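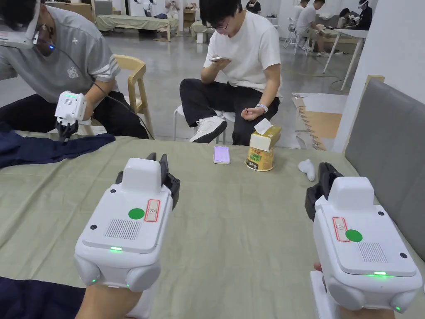 Issue 4, page 19

# Trondeo hand-held gripper pair

The Trondeo is a pair of hand-held grippers for recording manual tasks at table height. The operator holds one in each hand and works with the black fingers as they would with their own. Mimport supplies the pair checked and labelled, with the working rules printed on this page. The rules apply to every site that hires or buys from us, and they are written into the hire agreement.

## What is supplied

- Two grippers, left and right
- One headset with cable
- Two charging leads
- A carry case with cut foam
- A card of spare labels
- A printed copy of these rules

Table cloths, stands and task objects are not included. The Latuheru table kit is sold separately and comes with a plain cloth in green or grey.

## Labels and stickers

Each gripper carries a round green sticker and a white label with a red border. The number on the label is written by hand at our Skirnitz workshop when the unit passes its check. It must match the number in the site log.

Do not write over a number. If a label lifts or becomes hard to read, take the gripper out of use, fit a new label from the card and enter the change in the log before the next session. A gripper without its round sticker has not been checked and should go back in the case.

## Before a session

1. Read both label numbers and enter them in the log.
2. Switch on and wait for the green light on the front edge of each gripper. Do not start with only one lit.
3. Open and close the fingers 20 times on each side. Stop if either side sticks.
4. Look over the vent slots and clear any fluff with a dry brush.
5. Put on the headset and run the cable down the body, clear of both elbows.
6. Lay the cloth flat to the edges of the table and set out the task objects.

## During a session

Hold each gripper by the base. Keep hands and sleeves off the vents, and push loose cuffs back to the wrist.

Everyday objects are suitable for most tasks: tissue boxes, food cups, phones, folded or crumpled cloth. Food containers must be sealed or empty. No liquids may be poured on or next to the table unless the task sheet calls for it and the grippers have been fitted with covers.

Where two operators share a table, agree before starting who works which side. Neither should reach across the other while wearing a headset. A third gripper or a second pair may be used at the same table provided every unit is in the log.

People who are not recording may stay in the room, seated or standing, as long as they know that recording is taking place and have agreed to it. Keep the floor behind each operator clear of chairs, cables and packaging. A headset narrows the view to the sides, and most trips reported to us happened when someone stepped back from the table.

Operators should rest their arms between tasks. Set the grippers down on their bases, never on the fingers.

## Care and service

Wipe the white body with a damp cloth and let it dry before charging. Do not use solvent, which takes the ink off the labels. Finger pads are a wearing part and should be changed after 2,000 grasps or when the surface looks shiny, whichever comes first.

Units are due back at Skirnitz every February for a full check. Please send both grippers together, in the case, with a copy of the log. Pairs are not split, and a replacement for one side is supplied only after the remaining gripper has been tested with it.

Rules last revised Mar 22, 2018. Earlier printed copies should be removed from the case.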